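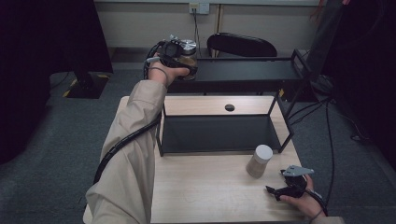

Glass jar with the silver lid, small white-capped container, black shelf frame with the wood top. Light table.

February 26, 2019 – countertop shelf, jar layout

Back on the small shelf for the pantry display. Maëlys wants a layout she can hand to Killian before he cuts the new top panels, so most of the day went on what fits where and what gets in the way of what.

Setup for today: Skavport sample shelf on the wood table, open side toward me. Jars are the glass ones from Vitalico, small containers are from Gellum. The dark table behind was left out of it, too low for me to work at without bending.

**Height**

Tall glass jar goes in under the top panel with 8 mm to spare above the lid. That is enough to slide it in straight. It is not enough to tip it in, and tipping is what people do when they reach over something standing in front. I caught the lid on the front rod twice when I did it without thinking. The lid has a rolled edge and the rod fits right under it. If the jar is pushed back hard after that, the whole shelf moves.

Killian asked whether we could lower the jar. No, the jar is fixed. The lid could change, but Vitalico wants a minimum order that we are not going to reach. So the rods have to be longer or the jar lives somewhere else.

**No floor**

The frame is open underneath, so everything inside stands on the table. I had this down as a fault last time. After today I would leave it. A jar slides from the table into the compartment with no step, and wiping up is easy: lift the frame off, wipe, put it back. Sandrine did the same with the earlier version, which had a wire bottom, and the small containers stood crooked on the wires every time.

The drawback is moving the thing when it is loaded. You can't. Anyone who picks it up by the top leaves the contents behind. Needs a line on the sheet.

**Back panel**

Dark gray panel stays. It stops jars going out the back, and pale contents read well against it. Brown contents less so. With the brown jar all the way in I had to bend down to see how full it was. At the front of the compartment it was fine. Thierry's suggestion is a lighter panel, same material. I don't want to change the panel and the height in one go, so that waits for the next sample.

**Top panel**

Loaded the top with jars to 1,233 g on the kitchen scale and left it through lunch. No bow that I could find with the straightedge. That is more than the display will ever carry up there.

The hole near the middle is a nuisance. Killian says it came with the blank and has no job. A small container set down over it sits flat, the base is wider than the hole, but crumbs and spilled powder go straight through onto whatever is below. I put tape across it from underneath for the second half of the session. On the new panels: no hole. If the blanks only come with one, turn it to the back and plug it.

**Order of placing**

Tried three orders.

1. Small containers first, tall jar last. Bad. The jar has to come in over the top of them and there is no room for that.
2. Tall jar first at the back, small containers in front. Works, quick, looks tidy. Getting the jar out again means moving the small ones.
3. Tall jar on top, small containers inside. Best of the lot. The jar is easy to grab around the side, the label can face any way, and the small containers are short enough to go in at an angle with no trouble.

With order 3 there is a question about the jar being knocked off. The top has no lip. I pushed the jar sideways at lid height with a finger and it slid before it tipped, which I was glad to see, but a slide is still a fall once it gets to the edge. Amirul thinks a thin strip of wood glued along the back and two sides would do. Leave the front open.

**Small containers**

The white caps all look the same from above. Inside the shelf you see the body and can more or less tell by color, since the plastic lets some light through. Out on the table, looking down, you can't. Amirul wrote on the caps in marker and it rubbed off under my thumb by the afternoon. Paper dots held better. Gellum can supply colored caps, Maëlys has the price somewhere.

One cap cross-threaded and I had to work it loose with a rubber cloth. Set aside, marked with an X, in the tray by the sink. Please don't put it back with the others.

**Table space**

For one person to load the shelf without shuffling things around, I need 37 cm clear in front of it. Less than that and the small containers end up lined along the table edge, where a sleeve gets them. I had the shelf too far forward to begin with and moved it back. A pencil mark on the table would save doing this again but I was told not to draw on that table, so it's masking tape.

**To do**

- Killian: rods longer by one jar-lid height, top panel without hole. Sketch is in the Gilbert folder, second sheet. Ignore the first sheet, it has the old width.
- Maëlys: cap colors from Gellum, and ask if they come mixed in one bag.
- Amirul: lip strip, glued on one sample only. Clamp it overnight.
- Thierry: offcut of lighter back panel, any size that covers the rear.
- Me: repeat order 3 with the jar full. Today's was only partly filled and the weight will sit differently.

Next session in March when the longer rods are in. Sandrine has offered to do the loading so that it's somebody with shorter arms than mine – I reach over the top of the shelf without noticing, and she would have to go around.

Jars are back in the cupboard, top row. Tape is still under the panel.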